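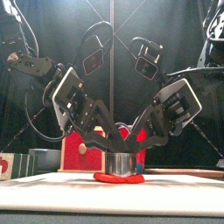 Two arms over the metal cup at one of the student stations.

The Maillard workshop held its summer open day on 3rd August, and I went along with two other teachers from our district. We run an after-school robotics club and wanted to see how another group does it with older students. The building used to be a print shop. Parking is on the street, and the entrance is through the side door, past the bike racks.

Visitors signed in at a folding table and got a paper map of the stations. By the time I left in the afternoon, the sign-in sheet was up to 117 names. Many were parents. A few were from other clubs in the area, and one group had driven over from Oltisov that morning.

Raphaël Brunet has taught the course since it began. He gave a short talk at eleven in the main room. The students meet twice a week from April through the end of summer and work in teams. Each team writes its own control code and keeps a paper log of every attempt. The final project is a set of tabletop tasks done with two arms, and the class calls it Prarkura, after the name one of the first teams gave its program. Points are given for finishing a task and taken away for dropping things or bumping one arm into the other.

Brunet said the bumping is where most teams lose points. One arm is fairly easy to program. With two arms going for the same small cup, each has to stay out of the other's way, and students spend weeks on that part. The team with the thickest log had 371 attempts written down. I looked through some of it, and most entries were one line long, such as "left too low" or "stopped early, try slower."

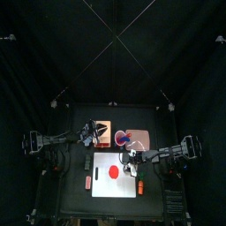
A worktable inside its black enclosure, with the arms mounted on opposite sides.

The stations were in the back half of the building. The objects are ordinary things: cups, a tray, small blocks, a toy carrot. Brunet said the students bring in a lot of it from home, and that the total spent on objects this year was very low. The larger costs are parts and repairs. The course got a grant of 2000 dollars from Amero, a parts supplier in town, and that went mostly to spare motors and cables.

I asked one of the students what she would change. She said she would label the cables on the first day. Her team had lost a full session to two plugs that were switched. 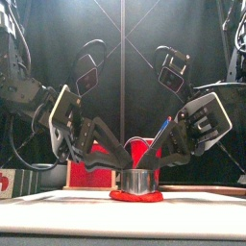

Teams are also graded on how they share the work. One student runs the program, one watches the arms, and one writes in the log, and they trade jobs each session. We don't do this in our club, and the same few kids end up at the keyboard every week. I plan to try it in the fall.

There was coffee and lemonade in the front room until three. The next course opens for sign-up in the winter, and Brunet said teachers can sit in on a session if they write to the workshop first.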